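23 March 2026

Up before the alarm again, and since there was no getting back to sleep I made the coffee and sat at the kitchen table in my coat, with the heat not yet on, and thought about boxes. It has come to that. I have been in this apartment long enough to forget what is in the top of the hall closet, and now I have to find out, one shelf at a time, before the move to Pirnitach.

I started with the desk things yesterday evening and meant to finish them this morning. The desk itself is staying (it was here when I came and I have no wish to carry it down the stairs), but everything in the drawers is mine and all of it has to be looked at. I found the letters from the winter I worked at Haugland, tied up with kitchen string, and naturally I sat down and read them, every one, and there went the hour I had set aside for the bookshelf. I was so unhappy that November, and so funny about it! I had forgotten the landlady and her soup. I had forgotten that I ever wrote in green ink. They are going with me, of course. I did try to be strict and put them on the pile for recycling, and they stayed there for as long as it took to rinse my cup.

The moving firm, Fledo, sent over a bundle of flat boxes last week, 14 of them, and I thought at the time that this was far too many for one person. I have changed my mind. The trouble is that books fill a box before you have even made a dent in the shelf, and then you can't lift it, so you take half of them out again and put in sweaters. I have done this several times now and I believe I am getting the knack. Books at the bottom, wool on top, and the name of the room on the side in thick marker – on the side, where it can be read when they are stacked. I wrote on the lids of the first few and will be sorry for it.

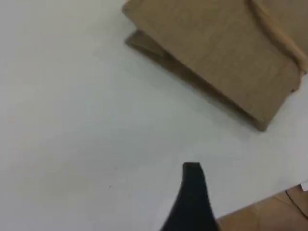

After lunch I went on to the photographs, which I had been putting off. Mother's album is falling apart at the spine and I didn't like to lay it flat with things on top, so it has been wrapped in the blue pillowcase and will ride on my lap. The loose ones I put in envelopes by decade, as far as I could guess the decade, mostly from people's collars. There is one of the lake house at Ukanine with the whole family squinting on the steps, and I stood holding it for a good long while with the radio going. I am almost certain the dog in it is Biscuit and not the one before.

Then the dull part, the papers. I have kept every electric bill, it seems, out of some idea that a person might come and ask for them. Out they went, and the warranty for a toaster that died years ago, and a receipt for 2,076 that I could make nothing of at all, no shop name, nothing but the figure and a coffee ring. I spent longer on that receipt than on anything else today. What on earth did I buy? I put it back in the folder in the end. It may come to me.

My back is complaining and there is tape on the sleeve of my good cardigan. I had soup from a can for supper, eaten out of the one bowl I have left unpacked, and it was perfectly nice. The rooms have begun to sound different with the curtains down, a bit hollow, so that I hear myself put down a spoon. I thought I would mind that more than I do.

Tomorrow the kitchen cupboards, starting with the high one, if I can get the stepladder back from downstairs. Newspaper for the glasses – I must remember to ask for some. And I need to call Fledo before 6 about the parking, and find out whether they take the lamp as it is or whether I have to get the shade off, which I have never once managed without losing the little screw.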